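Distbridge Borough issues revised protocol on the safety of candidates and polling staff

15/04/2021 | Distbridge Borough Press Office
Last updated: same day, paragraph on storage of incident forms corrected

Distbridge Borough has published a revised protocol for the reporting and handling of threats, assaults and criminal damage connected with local elections. It replaces the interim guidance issued last August and applies to all 89 polling stations in the borough, to the count, and to campaigning carried out in public places during the regulated period.

The revision follows an internal review of incident records. Over 200 reports were logged under the interim guidance, most of them concerning damaged signs, verbal abuse on the doorstep and messages sent to candidates' published addresses. The review found that reports reached the police by several routes, that the same incident was often entered more than once, and that the time of the incident and the time of the report were frequently confused.

Under the revised protocol, incidents are placed in one of 2 categories. Category A covers physical assault, the carrying of a weapon, threats to life and any attempt to enter a candidate's home. It must be reported to the police by emergency call before any form is completed. Category B covers all other matters, including harassment and damage to campaign material, and is reported on the standard form by the end of the same working day.

The form has been shortened. It now records the location, the time of the incident, the time of the report, the category and the police reference where one has been issued. Party affiliation is no longer requested at the first stage and will be added by the elections office only where the police confirm that a political motive is being examined.

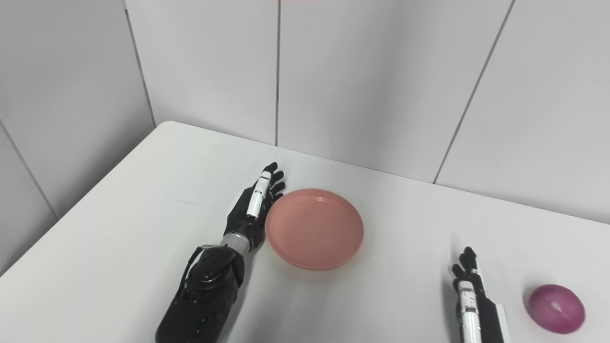
One party agent asked during the consultation whether leaving out affiliation would make it harder to show a pattern of attacks on a single party, and said that the police should be told of it from the outset. The elections office has replied that affiliation can be supplied to officers at any time on request, and that its removal from the form is intended to prevent a motive being recorded before it has been established.

Presiding officers may ask any person causing a disturbance within 20 metres of the entrance to a polling station to move away. They are not expected to intervene physically. Where a request is refused, the matter is to be passed to the police and entered as Category A or B according to the conduct observed.

Completed forms will be held on a case-logging system supplied by Arkon. Access is limited to the elections office and the police liaison desk. Paper copies are to be returned to the elections office with the ballot paper account and must not be kept at the polling station. The earlier version of this release stated that paper copies would be kept on site.

The wards of Kuusisto and Clukolura will use the revised form first. All other wards will change over once polling staff have received the updated handbook. Reports already submitted under the interim guidance remain valid and do not need to be sent again.

The protocol does not alter the criminal law or the powers of the police. Questions about individual investigations should be directed to the police and cannot be answered by the borough.

The full text and the standard form are available from the elections office on request.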